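Home | Essays | Workshop Notes | Letters | About | Search

In praise of doing it by hand first

I have spent most of this spring showing a robot how to move things about on a table, and I want to make the case that this is one of the best jobs going. People pull a face when I say so. They imagine it must be dull, like teaching a very slow child who never looks up. I come home fizzing!

Teaching by showing is simple enough to explain to your gran. You either take hold of the arm and push it through the job yourself, or you sit a little way off with a controller and drive it, and the machine keeps a record of what it saw and what you did. Do that enough times and you have something a program can learn from. Our team at Clokix has 3089 of these recordings so far, and I'd guess I made more of them than is good for my shoulders.

The usual complaint is that this is a clumsy, old-fashioned way to go about it. Why have a person sit there hour after hour when you could let the robot practise in a simulated kitchen all night, at no cost in tea and biscuits? I like simulation, and I use it. But a simulated bowl is only as awkward as somebody remembered to make it, and real bowls are awkward in ways you only find out when you go to pick one up. They're light, so they skate. The rim is thinner than you think. You come in a finger's width too low and shove the thing along the table, and then you have to decide, right there, whether to chase it or back off and start again.

That decision is the part I love. When I drive the arm I make hundreds of tiny choices that I could never have written down beforehand. Haf Lloyd, who taught me, used to make new people write out the steps for lifting a bowl before she let them touch the controls. Mine had 6 steps and I was very proud of it. Then she had me do the job 20 times and asked which step covered the little pause before the fingers close, the one where you check you're square to the rim. I hadn't written it down. I hadn't known I was doing it! And yet there it was in every single recording.

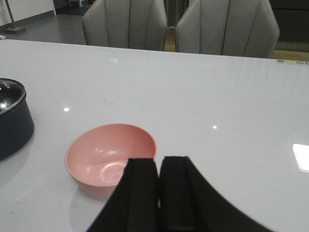 So when somebody tells me that demonstration is only copying, I want to sit them in the chair for an afternoon. Good copying keeps hold of what the person knew and couldn't say. A baker can't tell you how the dough should feel either, but she can stand next to you and put your hands in it.

I do have a preference between the two methods, and it has got me into friendly rows. Moving the arm by hand feels lovely, and for slow jobs such as wiping or pouring I think it's hard to beat, as you get the weight of everything through your own wrists. Driving it from a distance feels horrid for the first week. Your depth is all wrong and you keep closing on fresh air. But you can work from the same view the robot gets from its wrist, and that keeps you fair. If I lean round the arm for a better look, I'm using knowledge the machine will never have, and I'm quietly teaching it to guess. Our friends over at Wogan disagree and say a good teacher should use everything she's got. We have been arguing since May and I'm enjoying it far too much to stop.

What I'd like to see more of is mess, and by mess I mean my mistakes. There's a habit in this line of work of binning every fumbled try and keeping only the pretty ones. When we went back through an early batch of 700, the ones I'd have been ashamed to show anybody were full of recoveries: a slip, a wobble, a second go from a better angle. A robot that has only ever seen me get it right has no idea what to do when it gets it wrong, poor thing. I now leave the fumbles in, clearly marked, and I've stopped blushing about it.

I'd also open the work up. You don't need a degree to be good at this. The best driver I've sat beside came to us from years of icing cakes, and her approach to a rim is a joy to watch, all patience and then one clean close. Cooks, carers, upholsterers, people who lay tables for a living: they have exactly the sort of knowledge we're short of, and they ought to be paid properly for it and named when the work is written up.

If there's an open day at a lab near you, go and ask for a turn. You'll miss the first few times. Keep your elbows in and go slower than feels sensible.

Related items
Clinport: a week of learning to pour
Why I turned the speed down
Stostix and the trouble with soft things
Letters: should the teacher see more than the robot?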